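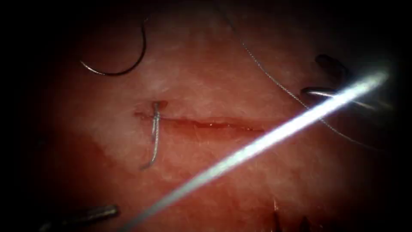
Practice pad, one stitch in, rest of the cut still open.

Ticket: stitches pulling through on Drundel pads
Opened by: Selvaraj Roy
Status: open

New batch arrived Monday. Throws one and two hold, then the third saws through the edge like wire through cheese. Same suture as before, same knot, same me - sadly.

Tried so far: bites 6 mm from the edge, less tension, swearing. The swearing helped most.

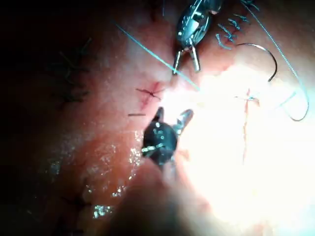

Heather Paewai replied that the pads want roughly 90 minutes out of the fridge before anyone sews them, and that square bites fix most of the rest.

Left the next one out through lunch. Better. Edges still gape if I hurry the knot, so I now don't hurry the knot.

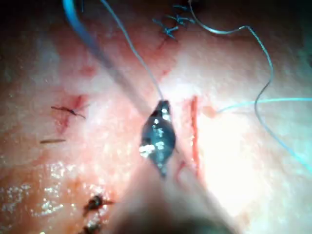 Remaining problem is the thread tails, which I leave long and then catch in the following stitch. Will trim to 8 mm and update. Please keep the ticket open.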